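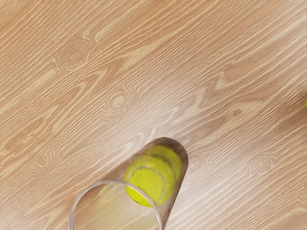 *sim view from above, ball in the glass, wood table*

**Teleop demos in sim, ball + glass task, what am I doing wrong**

**gustia_rig**
15 Aug 2018

ok so. Task is tennis ball out of a clear glass, set it on the table. Driving the arm by remote in sim, 6 axis puck in the left hand, trigger for the gripper on the right. Got 38 good demos after two evenings and my wrist hates me.

Problem is depth. Looking through the side of the glass the ball smears into two blobs and I can't tell where the real edge is. I come down, think I'm centered, clip the rim, glass goes over. Reset. Again.

Anyone got a trick? Or do I just grind to 800 like the Clonard guide says

**pinchpoint**

turn refraction off in the renderer. done. you don't need pretty glass to record joint angles

**gustia_rig**

policy trains on the images tho. If I turn it off the demos don't match what it sees later

**pinchpoint**

so record with it off, replay the actions with it on, save those frames. Kincaid's replay script does it, one flag. Set the seed or the ball settles different and half your replays miss

**oldservo**

Disagree with this. If you drive with a cleaner view than the policy gets, you make moves it can't explain from its own pictures. You go straight in, it has no idea why. Bit me hard in April on a bottle task. Great demos, useless policy.

Drive with what the robot gets. If you can't do it from that view then the view is bad, move the camera.

**pinchpoint**

its a ball in a cup. not surgery

**oldservo**

Then why does he keep knocking it over

**mothlamp**

both kinda right? I use the same camera for driving and training but slow the arm way down near the rim. Scale on the puck to a quarter, hold a pedal. Demos come out longer, trim the pauses after or it learns to just sit there.

also the wood grain. if every demo is on that one table texture it WILL latch onto the knots. swap textures every few runs

**gustia_rig**

huh never thought about the grain. The knots are how I line up lol

**mothlamp**

yeah so is the policy

**tallgrass_dev**

Did this by hand on a real arm, an Alico, gravity comp on, just grab the wrist and walk it thru. Way faster then puck driving, you feel the rim. But your arm is in every shot so you need to replay anyway. No free lunch

800 sounds like a lot for one task. We stopped well short. Somebody on the Clonard list did 3,008 and said the last big chunk did nothing

**oldservo**

Depends how varied they are. 38 from one start pose is one demo with noise on it.

**gustia_rig**

ok ouch. but fair

Plan: second camera lower down, keep refraction on, pedal slow mode, move the glass each reset. will keep a couple of the knocked over ones if I can get a recovery out of them

**pinchpoint**

still say replay. run it both ways and post numbers

**gustia_rig**

will try both, same seeds. need to fix the pedal mapping first, its reading as gripper open rn and drops everyting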